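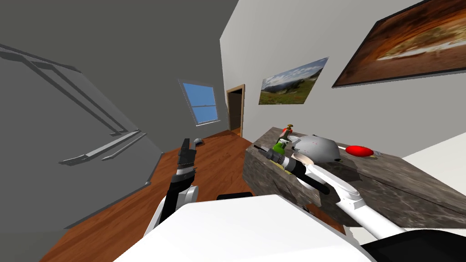 Clindwood, October 14, 2021

Food waste in shared student kitchens
Project report by Chantelle Moodley and Stavros Janevski

Our project looked at how much food is thrown away in the shared kitchens of two halls of residence, Moussa and Penuvari. We chose the subject after a term of clearing out other people's fridge shelves. The halls are similar in size and age, but Moussa has a weekly food bin collection and Penuvari has none.

Method

We weighed the food waste from one kitchen in each hall over 14 days. Residents were asked to put all leftover and spoiled food into a marked tub, which we emptied each evening. Tea bags, bones and peelings were weighed separately and left out of the totals. Residents knew the study was taking place, so some may have been more careful than usual.

We also handed out a short questionnaire on shopping habits, meal planning and use of the freezer. Replies were anonymous.

Results

The Moussa kitchen threw away 1,192 grams of edible food per resident over the period. The figure for Penuvari was 2,637 grams. Bread was the largest item in both, followed by salad leaves and cooked rice. Very little meat was wasted in either kitchen.

In the questionnaire, most people said they bought more than they needed when an item was on offer. Several Penuvari residents said the freezer was always full, mostly with things left by earlier tenants. Two wrote that they did not know whether they were allowed to use it.

Discussion

The gap between the halls was larger than we expected. We cannot say the collection caused it. Moussa residents cook together more often, and one large pan of food seems to leave less behind than six small ones. Penuvari is also further from the shops, and people there said they did one big shop and then forgot what they had.

Weighing was harder than planned. The scales read differently on a damp worktop, and we had to repeat the first evening's readings at Moussa.

Further work

We would like to run the study again in February, when fewer people are away at weekends, and include the Clalleo building. A shared shelf for unwanted food could be tested at the same time. Penuvari residents have asked for the freezer to be emptied before then.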